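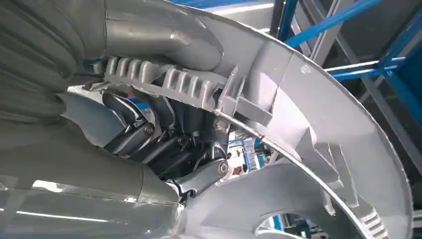

Figure 4.1 Gray molded surfaces at close range, with ridges, a seam and a row of raised fins.

Chapter 4
Handling Molded Parts at the Table

In Chapter 3 we followed the wheel cover from the mold to the storage shelf. Now we come to the work table, where the part is looked at by a person and laid in its place. The text is based on notes that Krisztina Kovács and Zoltán Illés made in October at the Ambridge workshop, where some 80 covers were checked.

A wheel cover is light, but it is not easy to hold well. The clips at the rim can break if the part is pressed on them. The face scratches quickly on metal, so one should lift the cover and never push it over the table.
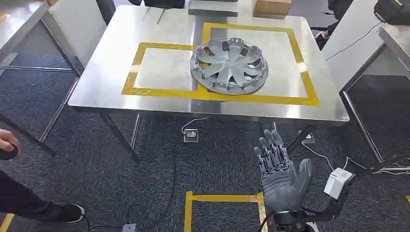 Yellow tape is a simple way to divide a steel table into zones. A cover that lies over the line belongs to no zone yet – it must be moved fully to one side before its number is written in the list. Tape that has become wrinkled should be replaced.

Before you read Section 4.1, please learn these words:
clip
hub
rim
spoke
zone

The answers to the exercises begin on page 286.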